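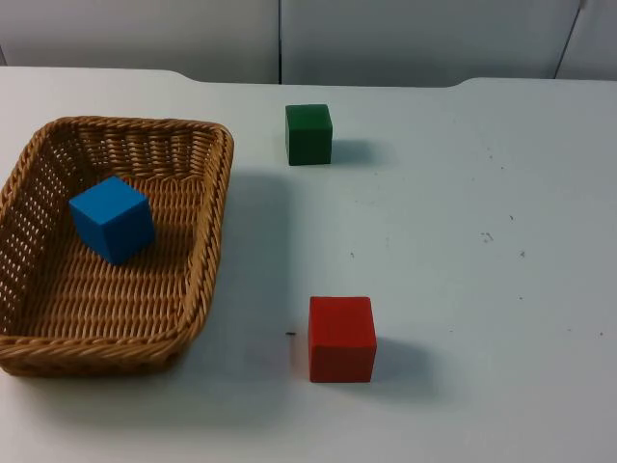
Tray and cubes on the sorting table, Follstead workroom.

Call for participants: sorting and putting-away study

Rindale is looking for adults to take part in a study of how people put small objects into shallow containers. The work is done seated or standing at a table, with wooden cubes and a wicker tray. Sessions are held at our workroom in Follstead. The study is led by Ruba Hakim, with Tanveer Bukhari responsible for the sessions and Sang Đàm for the records.

Reference: Follstead tray study, second intake
Closing date for replies: 22 March 2012

Background

The first intake finished in January and gave us 1,568 usable placements. These covered a fixed order of colours only. The second intake covers free order, in which the participant decides which cube goes into the tray first and where on the tray floor it is put down. We need 129 people to complete it.

The question is a narrow one. A woven floor is ribbed, and a cube set down on it may come to rest at an angle to the tray wall. We wish to know how often people correct the angle, how often they leave it, and whether the position of the tray on the table makes any difference. The results will be used in the layout of packing benches and in a short guide to container choice for small workshops.

What you will do

Each session consists of a practice block and four recorded blocks. In each block you will be given a starting layout on a white tabletop: a rectangular tray to one side, and cubes in blue, green and red. Some layouts begin with a cube already in the tray. You will then be asked to do one of the following:

Put all remaining cubes into the tray, in any order.
Empty the tray and set the cubes out on the table.
Move one named cube and leave the others where they are.
Copy a layout shown on a printed card.

There is no time limit within a block and speed is not scored. Please do not stack the cubes unless the card shows a stack. Cubes that drop to the floor are replaced by the session leader and the placement is repeated.

Sessions last 2 hours, with a break after the second recorded block. Participants attend once. The position of the cubes on the table is recorded at the start and end of each placement. Names are kept apart from the session records, which carry a number only.

Who can take part

You should be 18 or over and able to tell the blue, green and red cubes apart under ordinary room lighting. Glasses and contact lenses are fine. Left-handed participants are particularly wanted – the first intake was short of them, and the tray will be used on both sides of the table this time.

You do not need any experience of packing or bench work. If you have worked in either, please say so in your reply and give the length of time, as the two groups are analysed separately.

We cannot accept anyone who took part in the first intake, or anyone with a current hand or wrist injury. Rings and bracelets must be taken off for the recorded blocks. The tray has a raised, rope-like rim and loose cuffs tend to catch on it, so short or close-fitting sleeves are advised.

Payment and travel

Participants are paid a flat fee at the end of the session. The amount is given in the information sheet, together with the rules on travel costs. Receipts are needed for rail and bus fares. If you withdraw part of the way through, the fee is still paid in full and you may ask for your record to be removed.

The workroom is on the ground floor of the Farooqui building, with level access from the yard. The table height can be changed on request – please tell us beforehand so that the layout marks can be set again. There is limited parking. Those coming from Brimthorpe should allow extra time while the bridge works continue.

How to reply

Write to Valdir Macedo, Rindale, Room 372, Farooqui building, Follstead, or leave a message at the front desk. Please give:

Your name and a daytime telephone number
Your age
The hand you write with
Any packing or bench work, with length of time
Whether mornings or afternoons suit you

We will send an information sheet and a consent form with an offer of a session time. Bring the signed form with you. Places are filled in the order in which complete replies are received, except that some are held back for left-handed participants until the closing date.

Questions about consent or the handling of records should go to Daniyal Talpur at the same address.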